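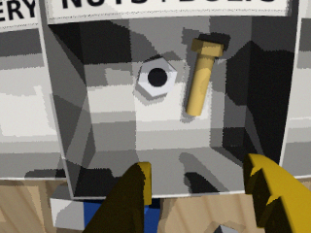
Golldale Hardware to Open Second Store in Cuvness

GOLLDALE, Thu 6 October. Golldale Hardware will open a second store in Cuvness next month, in the former Mägi furniture building at 222 Flollberg Road. The company signed a nine-year lease on the property in July, and interior work is now under way.

The Cuvness store will carry the same core lines as the original location: fasteners, hand tools, plumbing and electrical supplies, paint, and lawn and garden goods. It will also have a lumber counter, a key cutting desk and a repair bench for window screens and small engines. Fasteners will be sold by the piece as well as by the box, as they are in Golldale.

"A lot of our Saturday customers drive in from Cuvness," said Liis Rebane, owner of Golldale Hardware. "They have been asking us for years when we would open something closer. The Mägi building came up, it had a loading dock and good parking, and we made an offer that week."

Jawad Magsi, currently assistant manager in Golldale, will manage the new store. He has been with the company for five years and previously ran its contractor accounts desk. Contractor accounts opened at either store will be valid at both, with one monthly statement.

The company is hiring full-time and part-time staff for the sales floor, the lumber counter and the stockroom. Retail experience is helpful but not required for sales floor positions. Applicants for the repair bench should have worked with small engines. Applications can be picked up at the service desk in Golldale and returned there or by mail.

The building has been empty since the furniture business closed. Work includes a new roof over the rear storage area, replacement lighting and a ramp at the side entrance. Merike Ramanauskas is supervising the renovation for the company.

Hours in Cuvness will be 7 a.m. to 6 p.m. Monday through Saturday. The store will be closed on Sundays. The Golldale location will keep its present hours and staff.

An opening date will be announced once the final inspection has been scheduled.

Media contact:
Ieva Ots
Golldale Hardware
Extension 3001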